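Week 4: Loot, drop tables and the long tail

Welcome back, everyone, and thanks for sticking with me through last week's marathon on hit reactions. Today we're moving on to what falls out of the monster once you've hit it, a topic I could happily talk about until they lock the building.

A drop table is a list of items with weights beside them. Add up the weights, roll a number, walk down the list until you pass it. In Tudo, the little dungeon crawler we're using all term, the starter chest has a total weight of 500, and the Nidusstead crypt chest has a total of 2,000. Please don't compare a raw weight in one table with a raw weight in the other – I see this every year in the assignments, and it always ends in tears! Divide by the total first.

Cosmetic drops (cloaks, jackets, bedding for the player's house) usually sit in a table of their own, so that a player hunting for a sword isn't handed a quilt. 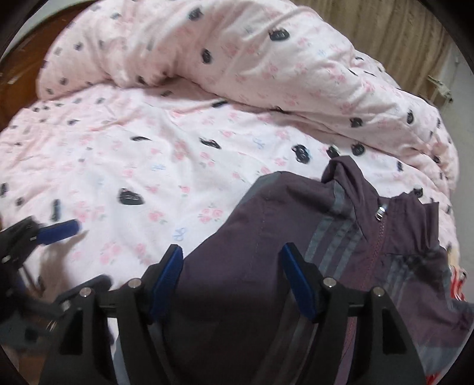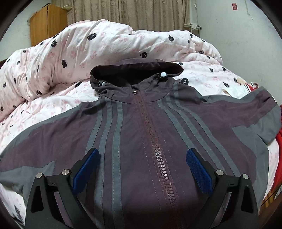

Now, bad luck. Suppose an item has a weight of 1 in the crypt table. After 2,000 chests, a bit more than a third of your players still won't have it, and they will let you know on the forums. The usual cure is a pity counter, which goes up with each miss and forces the drop at a set limit. In the Skitmont build that limit was 1,177, and in the current one it's 1,002. Have a think about what that does to the colour of the whole economy, particularly if players can trade.

For the tutorial, please read the Vestergaard handout on seeded random numbers and bring a table of your own, on paper is fine. Check that your weights add up before you come – mine didn't, the first time I taught this.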